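Irareck Scene Kit: five weeks with a scene randomizer for manipulation work
8/14/25 — by a staff reviewer

I work on perception and grasp planning for one-arm setups, and for most of this year I have been looking for a tool that makes cluttered indoor scenes without me placing every cup by hand. Irareck Scene Kit is the third one I tried. I bought the single-seat license with my own money and used it on the same workstation where I run my planner, so the remarks on speed are for a normal desktop computer and not for a cluster.

The kit does three jobs. It builds a room with a work surface, it fills the surface from an object library, and it writes out color, depth and object masks for as many cameras as you define. The robot you bring yourself as a robot description file. Mine loaded without errors, but the joint limits were read in degrees when I had given radians, and I lost one evening to this. The manual mentions it in a footnote.

What the randomizer gives you

The object library I installed has 951 models. You set a seed, a density and a scale range, and the kit does the placement. I left the scale range wide on purpose, because I wanted to see if my collision checker would survive objects that no sensible person puts next to an arm. The two renders come from one of my cluttered setups.

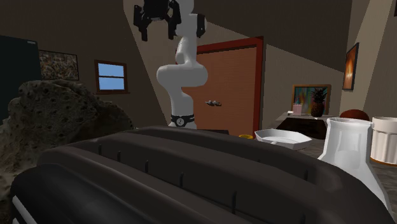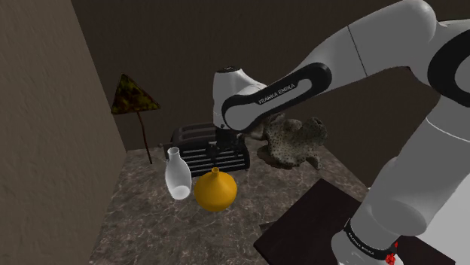 Clutter and collision meshes

The clutter is good. Objects do not stand in polite rows, and they hide parts of each other in a way that gives a segmentation network real trouble. My network was trained mostly on clean tabletops, and it merged a porous, coral-like rock with the dark slab near the arm several times. It also had difficulty with a translucent bottle-shaped vase in front of a black toaster. For me this is a reason to pay for such a tool. I prefer to learn about this kind of mistake before the real arm does.

The collision meshes are less even. Simple shapes are fine. Concave ones are wrapped in one convex hull by default, so a dish becomes a solid block and the planner refuses to go inside it. There is a setting named "split hulls" that repairs most of this, but it must be turned on for each object separately. I wrote a short script to do it for the whole library. A button would have been nicer.

Planner connection

The bridge to outside planners is called Utau, and it is the part I liked most. It sends the full state of the scene at every step and accepts joint targets or end-effector poses. With my sampling-based planner I ran 55 scenes in a row and had 3 crashes, all of them during the unloading of a scene and never in the middle of a motion. After the crash the log tells you the seed, so you can open exactly the same room again. I used this more often than I expected.

One weak point is timing. Utau waits for the renderer, and if you have several cameras at full resolution, the control loop becomes slow and uneven. For planning it does not matter. If you test a reactive controller, turn the cameras off or let them save only every fifth step.

Lighting

Light direction and strength are sampled together with the objects. You get hard diagonal shadows on walls and doors, and some corners where black parts of the arm almost disappear against a dark appliance. My hand-eye calibration check failed in a few of these views, because it looks for edges on the gripper. I would like a minimum brightness setting. At the moment you can only reject a scene after it is rendered.

Compared with Grusitz

Before this I used Grusitz for most of a year. Grusitz has cleaner meshes and a better manual, but its rooms all look like each other, and my detector learned the rooms. Irareck is rougher, with more variety. If you mainly do contact-heavy tasks, such as insertion, I would stay with Grusitz. For perception and for planning in clutter I have moved to Irareck and I do not plan to go back.

Price is fair for a small lab. Updates are included until next March, and after this you may keep the version you have.

My rating: 4 out of 5

Recent reviews
Jiang pose labeler, second look
Grusitz room builder after one year
Utau bridge: setup notes for slow networks
Three free depth noise models compared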